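Bring back the slow bracket

Okay so I have twenty minutes before I have to be somewhere and I want to get this down while I'm still annoyed.

The darts night at Flumstead got changed again. If you missed it: the fall singles used to run over five weeks, everybody played everybody in their group, then knockouts. Now it's one evening. 57 names, straight knockout, best of three legs, done by midnight. Lose your first match at 7:40 and you're watching other people throw for four hours. Or you go home. Most went home.

I get why. Gamine is putting up the money this year, 1,000 for the winner, and a sponsor wants a night. One night, a big crowd, a check, some photos. Fine. I'm not against money in pub darts. I've never seen any of it but I'm not against it.

But best of three? Come on. Anyone can beat anyone over three legs. I've beaten Lech Olszewski over three legs and Lech is better than me by a distance you could park a bus in. He missed double sixteen twice, I fluked a double five, thanks for coming. Over seven legs he takes me apart. Everybody in the room knows that, him included, and he still had to shake my hand and go find his coat.

And the new people. This is the part that gets me. Nhi Trình signed up in November, first tournament ever, practiced every evening for weeks on a board in her hallway. Drew last year's champion. Lost two legs to none, nine minutes. Nine minutes! Under the old groups she'd have had six matches win or lose, and by the fourth one your hands stop shaking. That's how I learned. I lost every group match my first year and came back because there was always another one next week and Thulani Adams would show me what I was doing with my elbow.
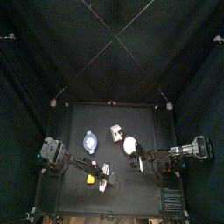 The other side of it, to be fair. Five weeks is a lot to ask. People have kids, shifts, bad knees. Ayman Filali drives in from Jornitano and he told me straight out he can do one late night a month, not five in a row, and under the old system he just didn't enter. So the one-nighter got him in the door. I don't have a great answer for that. Maybe two evenings? Groups of four the first night, knockouts the second, a couple of weeks apart. Ayman would have to swap one shift. He said he'd think about it, wich from Ayman is practically a yes.

I also keep hearing the numbers. 57 entries against 31 the year before, so it must be working. Well sure, more people will enter a thing with a big prize. How many are on the practice board the week after? I was there the week after. Me, Thulani, two guys from the Nowakowski works team. That's a league night with four people in it.

A club isn't an event. I'd rather have thirty who turn up all winter than a full room once and then crickets till spring. Wojciech Wasilewska disagrees, loudly, and says I'm just sore about going out in the second round. I am sore. I had 239 left and the other guy was sitting on a double, so it wasn't exactly stolen from me. Still think I'm right.

So what do I want. Longer legs in the early rounds, best of five at least. A losers bracket, even a silly one with a drink for the winner. Let the people who paid to get in throw more then six minutes of darts. Gamine still gets its big night, the final still happens under the good lights.

There's a sheet by the bar for suggestions. Mine's on it, second from the top, bad handwriting. Put your name under it if you agree. If you don't, write your own - there's plenty of room.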